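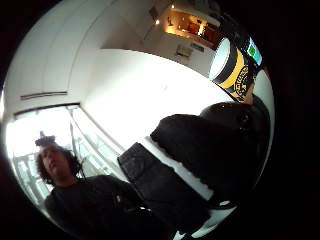
I have a table problem. The table itself is fine, a big reddish-orange wooden thing with more corners than it strictly needs, and I like it a lot. The problem is that every object that comes into my life eventually lands on it and applies for residency.

It started with the tubes. I bought a set from Hanora in July because the website said they would "give small items a home." I own plenty of small items and felt bad that they'd been sleeping rough. So now I have tubes. The small items are still on the table, and the tubes have joined them.

My rule this month is 30 minutes of clearing before dinner, no podcasts. I got the rule from Plino, an app that sends a little chime when you should be tidying and a sadder one when you haven't. I hear mostly the second one.

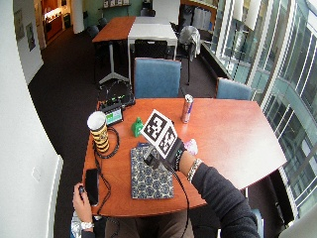

Notebooks are my worst category. I buy them for the covers, write in 2 pages, decide my handwriting has let the cover down, and go get another. The current favorite is the navy and gray one with the repeating pattern, which ends up in the middle of the table where I can't put anything down without moving it. The phone gets the left edge, face up, so I can watch it not ring. The tall black and yellow container stands farther back, and I keep promising to put the pens in there.

Then there's the green thing. I've moved it from one side of the table to the other for most of a year. It came in a box with a lamp from Norðdahl, and it isn't part of the lamp. I checked the leaflet twice. At this point throwing it out would feel like evicting a tenant who's never been late.
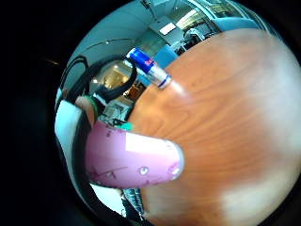
Drinks are supposed to be banned from the table altogether. I made that rule after an incident with a mug and a library book that cost me 20 dollars and some standing with the librarian. I'd say compliance is mixed. The finish is shiny enough that a ring shows up from across the room, and I've gotten very good at putting a notebook over it.

Next up is the Voder shelf, still flat in its box in the hallway. Once it's on the wall, the tubes go there. Until then I'm eating on the couch.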